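Gripper day on the Titow arm. White cup lined up, black one just behind it, fingers shut.

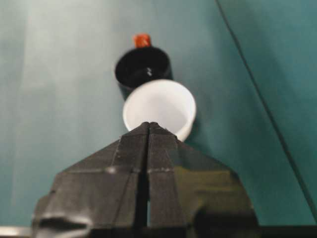 Adaeze Onuoha reckons I should redo the wrist camera offset before I touch the fingers, and she's probably right, ugh.

Offset's in! Next up, the finger screws (fiddly little buggers), then grip force back down to 13.

Counter reads 733 cycles since the last grease. I do it at 900, but she's getting some this arvo anyway. Kettle first!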